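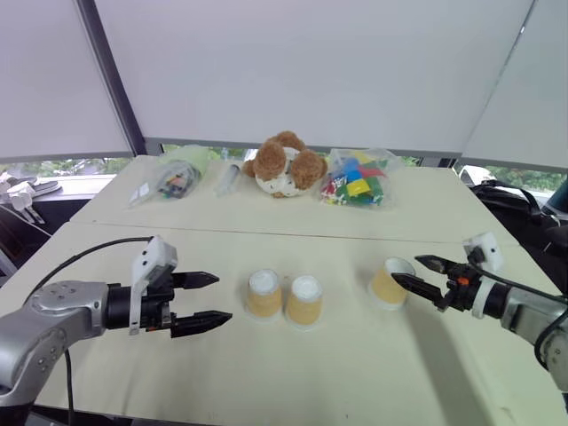 4. Setting up online sessions in Nilness

Before you start, you need a Nilness practice account and a private room with a door that closes. The steps below are for counselors and therapists who work alone or in a small practice. If your practice is a member of the Graltum network, your office manager has maybe done steps 1 to 3 already. Please ask before you repeat them, as a second set-up will create a second calendar.

4.1 Create your session room

1. Sign in and open My Practice, then Rooms.
2. Choose New Room. Give it a neutral name. Clients see this name in their invitation, and it can also show on a shared family phone or computer. "Room A" is fine. "Anxiety sessions" is not.
3. Set the session length. The standard is 50 minutes, and you can change it for each client later.
4. Turn on Waiting Area. With this setting, a client who comes early can't enter while you are still talking with another person.
5. Press Save. The room gets its own link, which stays the same until you press Renew Link.

Note: The link is not a password. Every person who has it can reach the Waiting Area, but you must let them in.

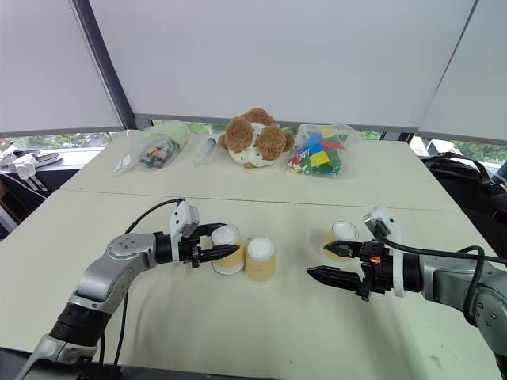
4.2 Add a client

1. Open Clients and choose Add.
2. Enter initials or a client code. The full name is optional here, and many therapists prefer to keep it only in their paper file.
3. Choose how the client wants to be contacted: text message, e-mail or phone call. Ask the client about this directly. Some people live with a partner or parent who reads their messages.
4. Fill in the Safety Contact field. This is the person you may call if the client becomes very unwell during a session. Ask also for the address where the client will sit, and check it at the start of every session.
5. Send the consent form. The room stays locked for this client until the form comes back signed.

Caution: Nilness is not an emergency service. Messages in the client inbox are not read outside your working hours. Put your local crisis number in the automatic reply before you invite your first client.

4.3 Reminders

Reminders are off when you begin. To turn them on, open Settings, then Reminders, and select 1 or 2 messages for each appointment. The text may have up to 428 characters. Keep it short and don't write the reason for the visit.

If a client cancels, the reminder is deleted together with the appointment. If you move the appointment yourself, you must confirm the new time - otherwise the old reminder will still go out.

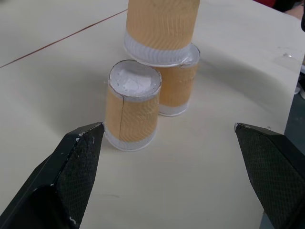
One reader of the earlier version wrote to us that her clients found two reminders too much, and that a single one on the evening before worked better, especially with people who already feel nervous about coming. We have no fixed advice on this. You can set it separately for each client under Clients, Contact.

4.4 Test the sound

1. Open your room and choose Test.
2. Speak in the same low voice you use with clients, from your usual chair.
3. Play the recording. If your voice is weak, raise the Input slider to 40 and test again.
4. Ask a colleague to stand outside the door while you speak. If they can understand words, use a headset and place a noise machine in the corridor.

The test recording is deleted when you close the window. Real sessions are never recorded, and there is no setting to change this.

For group sessions and couples, continue with section 5.

Section last changed: 25/02/2019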